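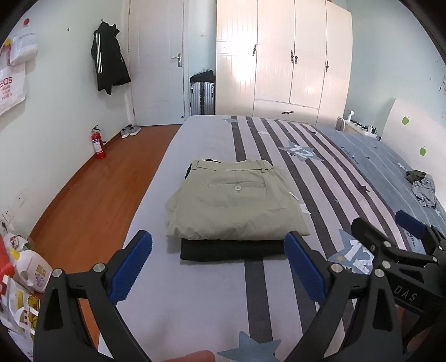

Khaki trousers on top of the stack, black underneath. Striped sheet, cream wardrobe behind.

Folding notes, bedroom at the Bellamy flat. Picking up from last page. Wardrobe sort is for the Arnus clothing drive, Maureen Lambert wants stacks she can lift straight into boxes without refolding. So: everything gets folded on the bed, stacked on the bed, weighed, then boxed.

Trousers. Settled on lengthwise first, then waistband to the far side, fold edge toward me. Back pocket up. Button pocket closed before folding, otherwise the flap drags and you get a ridge. The near fold on the khakis still came up rounded and wrinkly, cotton is thick there. Don't press it hard, just flatten with the side of the hand and leave it. Black goes under, it makes a straighter edge and the khaki sits better on it.

Stack limit: 9 pieces or the whole thing leans. Tried 12, no.

Weights (kitchen scale from Flondbridge, zero it every time, it drifts):
trousers, cotton — 400 g
the heavy ones — 800 g
so a Pruretti box fills up on weight way before it fills up on space. Tell Maureen.

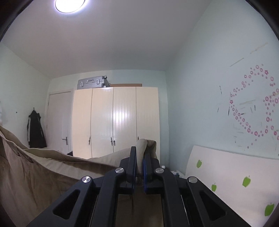
Bellamy flat, bedroom — December 8, 2016

Brown piece. The big beige-brown one, bunches up whichever way you pick it up. Held at one point it makes a hump at the top and the rest sags off to the side in one long edge, and the wrinkles all follow the sag. Need to find two corners befor lifting. Written down as "brown, large" for now, sort out the category later.

Things to try:
- lay it flat on the stripes and use them as a guide for a straight first fold (the wide stripes are better, the thin ones toward the wardrobe curve all over the place)
- fold in thirds then roll?
- or give up and hang it

M. says hang it. Wardrobe has room on the left once the coats are out. Not decided.

Sheet keeps shifting under the stacks, tuck it in tighter befroe starting again. Also need more labels, and a marker that isn't dying.

Left over for January: sweaters, the drawer with the belts, anything with a zipper. Ask Arnus if they take belts at all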